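My Phone Company and I Are Taking Some Time Apart

I have lived in Hoton for eleven years, and for all of them I have had the same internet provider, in the way you might have the same knee. Laltik came with the house. The jack was already in the wall, the previous owners had left the modem in a drawer with some birthday candles, and I plugged it in and started paying.

I bring this up because in May I decided to upgrade. I work from home, which means I spend my days on voice calls with people who say "you're breaking up" in a tone that suggests I could stop if I cared more. My plan promised 200 megabits. I ran a speed test and got numbers close to that. I ran it again at ten in the morning, and again at four in the afternoon, and the results were lovely. Then I'd get on a call and sound like a man gargling in a submarine.

So I called Laltik. The menu has been redone since my last visit. You now talk to it in full sentences, and it repeats back something near what you said. I said "my calls sound terrible" and it offered to help me cancel a landline. I said "representative" until it gave in.

The representative was very nice and wanted me to know my speed was excellent. I agreed that my speed was excellent. We went around on this for a while. She offered me the next tier up, and I asked if it would fix the calls, and she said it would be faster. I signed up. I'm not proud of it.

The calls were exactly as bad, for more money.

What I should have done first was look at the thing that was sitting on top of my fridge. I bought the Fitzgerald router years ago on sale and had not thought about it since, apart from dusting it once before company came. A friend who does network work for a living told me to stop looking at speed and run a long ping to somewhere far away. I did 802 of them and went to make a sandwich. Most came back quickly. Then every so often there'd be a clump that took forever, as if the packets had all stopped to look at a yard sale.

That's jitter, he said. Voice calls hate it. A movie can load up a few seconds ahead and you never notice, but a conversation has to arrive in order and right now, or it comes out in pieces. You can have all the speed in the world and still sound like a submarine.

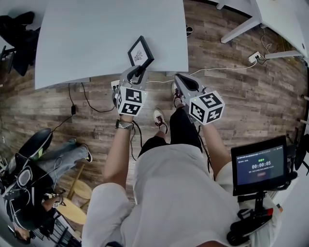 He had me unplug things one at a time. The TV was innocent, and so was the thermostat, though I've never liked its attitude. The trouble showed up when my laptop was sending its photo backup, which it did all day long, a little at a time, filling up the outgoing side of the line and making everything else wait in the hall. The router could have sorted this out. There was a setting for it, four menus deep, switched off, with a name that sounded like a tax form.

I switched it on. I also moved the backup to two in the morning, when the only one on a call in my house is the dog. Then I ran the ping again and the clumps were mostly gone – not all of them, but enough that my next meeting went forty minutes before anyone complained about me, and that was over something I'd said.

I called Laltik back to drop down to the old plan. The old plan, I learned, is no longer offered. There is a new one called Bandum, which is also 200 megabits and costs six dollars more. I asked what the difference was, and the man on the line said it was a better value. I could hear him perfectly.

I'm giving it until the end of the summer. There's a fiber crew digging two streets over, and I've started walking the dog that way.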